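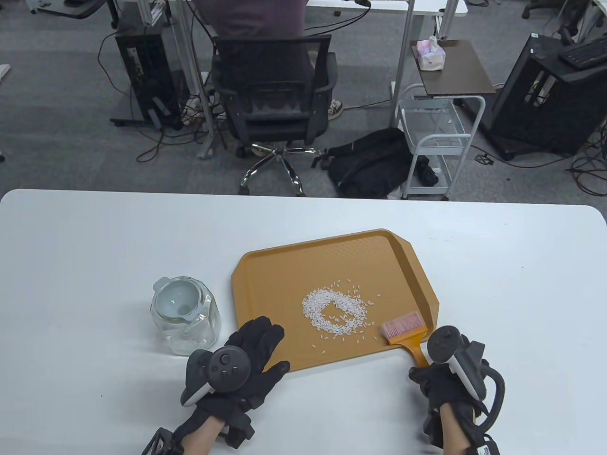
I have been promising myself for months that I would clean out my makeup drawer before I bought one more thing for it, and of course I bought the thing first. In my defense it was a cleansing balm, and I had scraped the very bottom of my old one with the back of a teaspoon, so it was more of a refill than a treat. That is how I explained it at home, anyway!

The balm is the Filholm Overnight one, in the 100 ml tub. I first tried it back in May when I was staying with my sister in Cultitz and had left my whole wash bag on the kitchen counter at home (I do this more than I would like to admit). She handed me hers and went to bed, and I stood in her bathroom rubbing it into my face for far longer than any sane person needs to. I have thought about it ever since.

So let me tell you about my skin, in case yours is anything like it. I am dry on the cheeks, oily on the nose, and cranky everywhere else. Foaming cleansers leave me feeling like my face is a size too small. Micellar water is fine for a quick tidy-up, but if I have a full face of makeup on I go through cotton pads like you would not believe, and my eyes end up pink and sore. Balms have always suited me better, and I have been through a good few of them by now.

The Filholm is firmer than my last one, which was from Bjarnason and had gone almost to soup by the end of the summer. You have to dig a bit. I use the little spatula when I can find it and a fingertip when I can't. A lump the size of a hazelnut does my whole face and neck, and it melts quickly once you start moving it around – it goes from waxy to oily in a few seconds. Then you add a splash of warm water and it turns milky, and off it comes.

How does it do with eye makeup? Pretty well. I wear a tubing mascara most days and that slides off with warm water no matter what I use, so it isn't a fair test. For the sake of this post I wore the Grorkon waterproof one for three days in a row, and the balm took it off in two goes. The first round got most of it and left me with the usual raccoon look, and the second round cleared up what was left along the lower lashes. My eyes went a little cloudy for a minute after, the way they do with anything oily, but there was no stinging at all. Long-wear lipstick was harder. I had a berry stain on that was still faintly there the next morning, though I think that one may be with me for life.

Now the smell. I know people get very worked up about scent in skincare, and if you avoid it completely you will want to skip this one, as there is definitely something in there. To me it smells like orange peel and a clean linen closet. My husband says furniture polish. We have agreed to disagree, and he has been told he does not have to put his face in it.

I do have two grumbles. The lid is one of those very smooth screw tops, and with balm on your hands it is like trying to open a bar of soap. I have taken to opening it before I start and leaving it that way, and then there is water dripping into the tub, and then I worry about that instead. My other grumble is that it leaves a bit of a film if you only rinse. I like to take mine off with a warm washcloth, and if I am being good I follow up with a plain gel cleanser. On a lazy night I skip the second step, and my skin has been fine with it – maybe even a bit softer in the mornings.

I paid $19 for it, a few dollars more than the Bjarnason, but I seem to be using less each time. I am well into my fifth week and there is still more than half left. If it goes on like this it should see me through to Christmas, when I fully intend to drop hints.

Would I buy it again? Yes, I would, slippery lid and all. If you have a favorite balm that I haven't tried, please leave me a comment, especially if it comes in a tube. And the drawer is still waiting. I opened it on Sunday, found four nearly identical brown eyeliners and a lip gloss with no cap, and closed it again.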